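Home recording help > Mixing and mastering

Album master drops 3 dB after upload, but only on some tracks 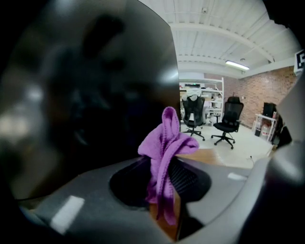

Posted by kelemen_tapes, December 10, 2021

Our band's second album, Skurkville, has 17 tracks. I mastered it at home and uploaded it through Irnus. The loud songs now play back 3 dB lower than my files, but the two acoustic songs are unchanged. The masters are 24-bit WAV with a limiter on the output. Is the distributor changing the audio, or is this the player? I would like to fix it before the CD goes to the plant.

Clenimthorpe
It is the player. Most streaming services measure the loudness of a track and turn it down if it exceeds their target. Your acoustic songs are probably already at or below the target, so they stay where they are. Turn off volume normalization in the app settings and compare again. If the difference goes away, the files are intact.
Check whether you are in album mode or track mode as well. In album mode one offset applies to the whole record and the gaps between songs are kept. In track mode each song gets its own. What you describe sounds like track mode — playing from a playlist or on shuffle will usually trigger it.
For the CD, leave the levels alone. A CD player does not normalize. I would only check true peak on the upload version and keep it at -1 dBTP, as lossy encoding can push peaks over.

fuzzpedal756
just master quieter. we did our EP in October with way less limiting and the drums came out better anyway

row_848
Agree with the first reply. Also make sure you are comparing the same version. Irnus kept serving our old upload for a few days after we replaced it, and I spent an evening measuring the wrong file.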